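Robots in Working Buildings
Handout 5: Notes on the Plesteo demonstration

These notes go with the Friday visit. Read them before the seminar and bring your own observation sheet. If you missed the visit, use the notes and borrow a sheet from someone in your group.

Background

Plesteo is a small firm that writes control software for humanoid robots. It does not build the machines. Its main product is called Wuseser, a program that takes what a human operator does and turns it into arm and leg movements the robot can carry out safely. The same program keeps a record of each run so that it can be used later for training.

Our host was Asabe Shehu, who runs the test room. Chidubem Jibrin looked after the software side and answered most of the questions at the end. The robot used in the demonstration is known in the building as Nina.

The task

The task for the day was moving an office chair. This sounds simple, and for a person it is. For a robot it brings together several things we have covered separately in the course: finding an object, choosing where to hold it, keeping balance, and dealing with an object that moves when touched.

A chair on casters is awkward because it does not push back much. If the hand arrives slightly off target, the chair may roll or turn before the fingers have closed. The robot then has to look again and start the reach from a new position.

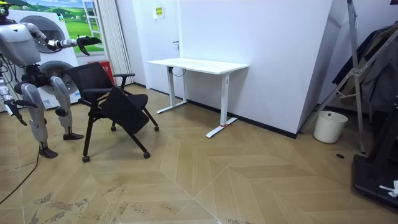

The robot at the chair, one arm raised and the other low.

Asabe Shehu asked us to watch the feet as well as the hands. When an arm goes out to the front, the weight of the whole body shifts with it, and the legs have to make up for this. A foot set further back gives more room for error than two feet side by side. Compare this with the balance diagrams in Handout 3.

She also made a point about cables. Any cable on the floor has to be counted as part of the robot's working area when a walking path is planned – the machine must not step on it or pull it tight.

Choosing where to hold

There are several places on an office chair that a hand could go. The backrest is high and easy to reach but wide, and not every hand can close round it. The seat is low and means bending. The armrests are narrow, stick out from the rest of the chair and can be reached from the side. Holding only one of them tends to make the chair swing, so the plan has to allow for turning as well as pushing.

Chidubem Jibrin explained that Wuseser gives each possible grip a score. The score takes in the distance to the hand, the shape of the part, and how far the body would have to lean. The operator can overrule it. In the view below, the fingers are very close to one of the armrests. Note how much of the chair is hidden from a high viewpoint, and think about what the robot would need to guess. 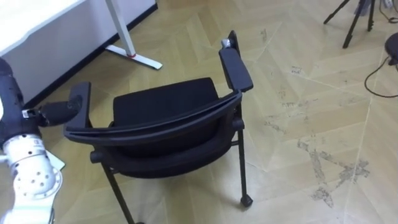

Figures given in the talk

Length of one training run: 3 minutes
Runs planned for the chair task: 500
Runs stored so far, all tasks: 2,150

The stored runs are kept in a library called Wistusov. Failed runs are kept too, and are marked with the reason for the failure. We will look at how these are used in June.

For the seminar

Write one side of A4 on the choice of grip. Say which part of the chair you would hold first and what could go wrong. Drawings are welcome – label them clearly. Hand in your observation sheet with it.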